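Dark Garments on the Folding Surface: Gallery

Follstead laundry and textile care notes, gallery page. Last revised in November.

Most of the folding notes on this site deal with light-coloured cotton, which shows its creases and edges clearly. Dark clothing behaves the same way mechanically but is harder to read. A seam, a hem and a fold line can all look alike at arm's length, and an item that seems square from one side of the table may be out by the width of a hand on the other. This page collects pictures of dark fabric on the patterned cloth, with notes on handling and on the setup of the surface.

The general order of work for a long garment is unchanged from the earlier pages. Lay the item crosswise, parallel to the near edge. Find both ends before touching the middle. Bring the long edges together, flatten, then work in from the ends. Loose parts (flaps, sleeves, ties) are dealt with before the first crosswise fold. A flap left hanging at that point will come out as a lump in the finished stack, and pressing will not remove it.

Terms used in the notes:

Band: the garment once it has been reduced to a long, shallow strip.
Near edge, far edge: as seen by whoever is folding.
Notch: any gap in the outline where the base cloth shows through.
Rise: the amount by which a band drifts away from parallel over its length.

Base cloth

A floral print on a white ground is used under dark items. Plain white gives stronger contrast but offers no reference for alignment. With a print, the repeat can be used as a rough ruler – if the top edge of the garment passes through the same part of the motif at both ends, it is straight enough. The cloth should be pulled flat before each item. Ridges in the base will transfer to thin fabric and can be mistaken for creases in the garment itself.

Two weights were compared for this purpose, sold locally as Pinto and Ovcombe. The Pinto is 200 grams per square metre and stays put under light handling. The Ovcombe is lighter and has to be clipped at the corners. Either is suitable for knitwear. For heavier trousers and coats the Pinto is preferred.

Base cloths are washed at 42 degrees with no softener. Softener leaves a finish that lets slippery fabrics creep during the long fold.

1. Black garment, banded

Long black garment laid horizontally across the floral cloth. The upper edge is nearly straight, with a slight rise toward the right. Overlapping layers show as faint horizontal creases in the right half. A squarish flap with crisp corners hangs toward the near edge at lower left and should be turned up before the band is shortened. The perforated white basket in the far left corner has a crumpled teal-blue cloth in it. 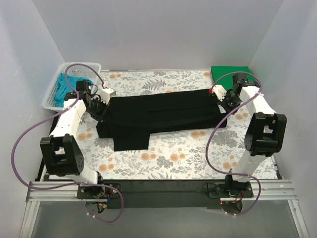 Checking the right-hand end

An uneven end is the usual fault in a band of this length. The layers have the same nominal length but do not finish together, and the lower corner tends to travel further than the upper. Two corrections are possible. The first is to open the last third of the band, square the corner against the print and close it again. The second is to leave the end as it is and fold it inward first, so that the irregular part is enclosed. The second is quicker and is acceptable for anything going into a drawer. For shelf storage, where the ends are visible, use the first.

Notches along the lower edge need no correction if they are narrower than the finished fold. Wider ones mean that a layer has slipped.

Lighting

Black fabric absorbs most of what falls on it, and raising the overall brightness mainly washes out the base cloth. A single source at a low angle is more useful, as fold lines then appear as darker strokes against a charcoal surface. The test piece, listed in our stock as Turkia 753, is a matte black cotton 62 centimetres wide that has been kept for this check since the first gallery. If its centre crease can be seen from the near edge, the light is adequate.

Lint should be taken off before folding. Pale specks on a dark panel are easily confused with stitching or a pulled thread.

2. Dark cloth, close view

Large folds in greenish-black cloth over the white printed fabric. Compare the two fold lines bounding the middle panel: the right-hand one is the sharper and runs diagonally down from the top centre. The hem to the right of it follows a wavy line, and a rounded corner droops at its left end.
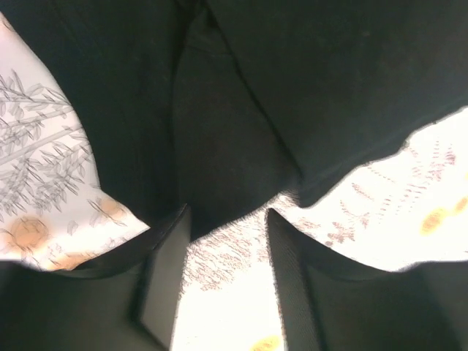
Dark cloth hanging in broad folds, with the lower hem rising to the right.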